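안녕하세요, 도로운입니다. 마을 구술 기록 사업 중간보고 드려요. 지난 12월에 보내 드린 보고서가 너무 딱딱했다고 하셔서 이번엔 그냥 말하듯이 써 봅니다!

일단 녹취부터요. 지금까지 어르신 여덟 분을 만났고, 풀어 쓴 원고는 200쪽이 됐습니다. 원래 계획보다 인원은 적은데 한 분 한 분 이야기가 길어요(양조장 얘기만 꼬박 오후 내내 하신 분도 계십니다). 한 번 뵙고 끝낼 생각이었는데 두 번째 만남에서 훨씬 깊은 얘기가 나오길래, 새로운 분을 더 찾는 대신 같은 분을 다시 찾아뵙는 쪽으로 일정을 바꿨습니다. 이 부분은 미리 상의드렸어야 했는데 죄송해요.

사투리 표기는 아직도 고민입니다. 소리 나는 대로 적으면 말맛은 사는데 젊은 독자들이 읽다가 자꾸 멈추더라고요. 오데트 피숑 씨가 초고를 읽고 본문은 들리는 대로 두고 쪽 아래에 뜻풀이를 달자고 해서 지금은 그렇게 가고 있어요. 뜻풀이 항목이 벌써 115개라 편집하는 입장에서는 조금 무섭습니다.

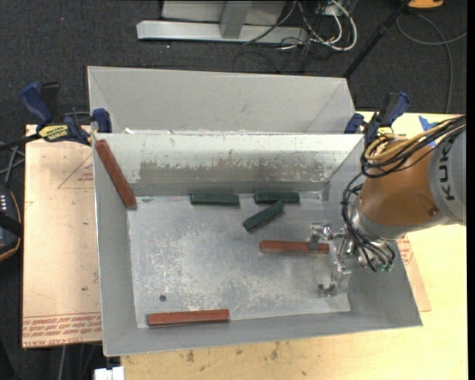 옛날 사진 모으기는 생각보다 잘 풀렸습니다. 집집마다 앨범을 빌려 와서 스캔하고 돌려드리는 식인데, 뒷면에 적힌 메모까지 같이 스캔하고 있어요. 이름이 틀리게 적힌 것도 꽤 있어서 가족분들께 한 번씩 확인을 받습니다. 시간은 걸려도 이건 줄이고 싶지 않네요. 공개를 원치 않으시는 사진은 목록에서 빼고 파일도 바로 지웠습니다.

예산은 교통비가 좀 넘쳤고 녹음 장비 쪽이 남았습니다. 그라투사에서 빌리기로 했던 녹음기를 결국 안 쓰고 제 것으로 버텼거든요. 남은 돈을 교통비로 돌려도 될지 답 주시면 감사하겠습니다. 책은 1000부 그대로 가고, 종이만 한 단계 얇은 걸로 견본을 받아 보려고 해요. 너무 두꺼우면 어르신들이 들고 읽기 힘드시겠더라고요.

다음 보고 때까지는 원고 교정을 끝내고 표지 시안을 보여 드릴게요. 리브 뮈클레부스트 씨가 시안을 맡아 주셨는데 첫 스케치가 아주 마음에 듭니다(얼른 자랑하고 싶어요!). 동의서 사본하고 지출 내역은 따로 묶어서 보내 드립니다.

2026년 4월 1일
도로운 드림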